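June 2024

Slept badly and was up before six. The allotment was still in shade when I got there, which suited me because the broad beans wanted picking and I hate doing it with the sun on my neck. Blackfly on the end row again. I pinched out the tops and put them in a bucket with the lid on. The row nearest the water butt is clean, and I can't see why, as they were sown on the same day from the same packet.

Got my Uvex glasses on and cut back the elder that has been coming through the fence from plot 25. Helmi Hirvonen has had that plot since the winter and she came over while I was up the steps. I thought she might mind about the elder but she said to take as much as I liked. She asked what the tall grey-leaved thing was next to my shed. Cardoon. She has never eaten one and I told her she hadn't missed much.

We talked about the water. The rule now is no hoses until 9 in the evening, and the tap by the gate has dropped to a dribble. Helmi thinks the pipe is leaking under the path, where the ground is soft. I said I would write to Honkanen, who look after the site, and ask them to send someone out. Last time I wrote it took them until August to answer, and by then the courgettes had gone over.

Home by eleven with a full bag of beans, some chard and the first proper lettuce.

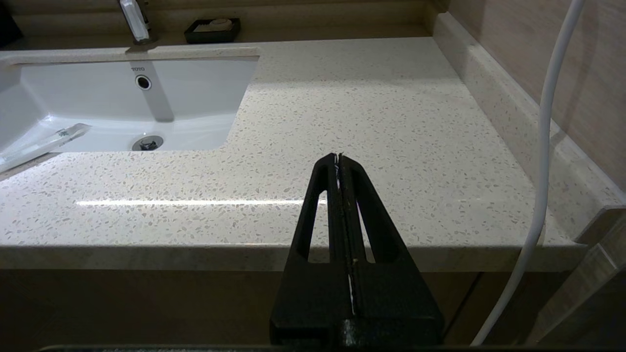
Podded the beans with the radio on. A bag that size comes down to very little once it's done, as it does every year. I blanched half for the freezer and kept the rest for tonight. The pods have gone on the heap. I did once try making soup out of them and it tasted of string.

Ye-seo Seo rang after lunch about the seed swap. She has booked the hall and wants me to bring the runner beans I saved, the ones with the white flowers. I have them in an envelope somewhere. I had marked it Flerkeleo, which is what my mother called that bean, and I have never found the name in any catalogue. Ye-seo wants a little card written for each variety, with where it came from and how tall it gets. I said I would do mine this week. She also asked whether I would give a short talk and I said no. She asked again and I said I'd think about it, so I suppose I am doing a talk.

Looked for the envelope for most of an hour. It wasn't in the biscuit tin or the desk. I did find the receipt for the fleece, which came to far more than I remembered, and a packet of leeks that should have been sown in spring. I may try them anyway. 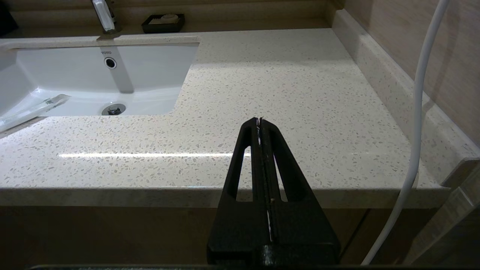
Wrote to Honkanen about the tap. Kept it short – where the soft ground is, how long it has been like that, and that several of us carry cans and aren't young. Put in the reference from their last letter, 321, in case it helps. Posted it on the way to get bread.

The gooseberries will want doing next. The bush by the compost has mildew on the tips and I ought to have opened it up in the winter. I bought a bottle of Cokitz for it last year and never took the seal off. Must read the label before I use it on anything I mean to eat.

Supper was the beans with bacon and the lettuce. There was a slug in the lettuce, a small one. Ate outside until it got chilly.

Back down after nine to water. The tap was no better. Filled 2 cans and gave up, did the tomatoes and the sweet peas and left the rest. Helmi's light was on in her shed and I could hear her hammering something. Elder already sprouting where I cut it, or else I missed a bit.

Envelope still not found. Try the coat pockets tomorrow.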